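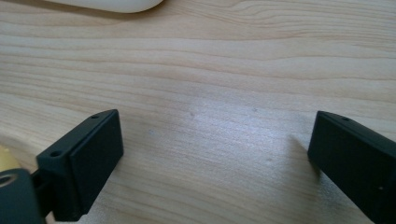 Sobia Marwat reckons the jaw check is a waste of an evening, and that any pair of grippers built from the Treloar drawings will close square if the screws are tight. I built mine from the same drawings and I don't believe it. Do the check.

Dresdale Workshop Notes
Posted in November by the bench editor

Search the notes Go

Section 6. Squaring the jaws on a hand-held gripper

1. Put the gripper on a bare wooden table with the jaws open. Leave the cable slack.

2. Look at the two finger pads from above. Their flat faces should point at each other. If one leans, undo its screws half a turn, nudge it and do them up again.

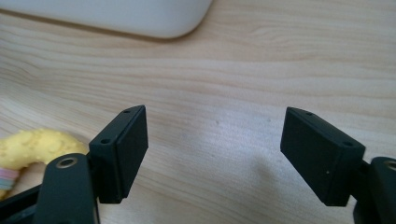
3. Close the jaws slowly on a strip of paper and pull. It should drag evenly along the pad. If it slips out at one end, go back to step 2.

Note: the Treltalska guide says to skip this if the pads are new. New pads are the ones I trust least.

4. Open and close the jaws 40 times, then repeat step 3. The drawings promise 500 before anything shifts – I would like to see whoever wrote that do it.

Caution: keep fingertips out of the pivots.

5. Build the second gripper the same way. Don't copy the screw positions from the first.

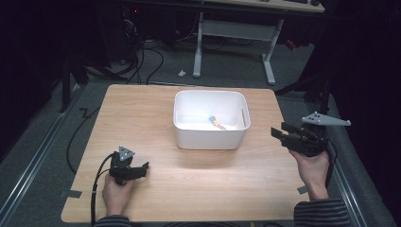
6. Try both together, one in each hand, on something small and light in a shallow bin. Run the cables off the table where your sleeves won't catch them. If picking it up feels easy with one hand and awkward with the other, suspect the pads before you blame your wrist.

Comments

luststead_bench: Did step 4 twice and the left pad moved both times. Thread lock fixed it, so far.

Piotr: 600 cycles on mine, no change. Maybe you overtighten?

luststead_bench: Maybe. Which screws did you use?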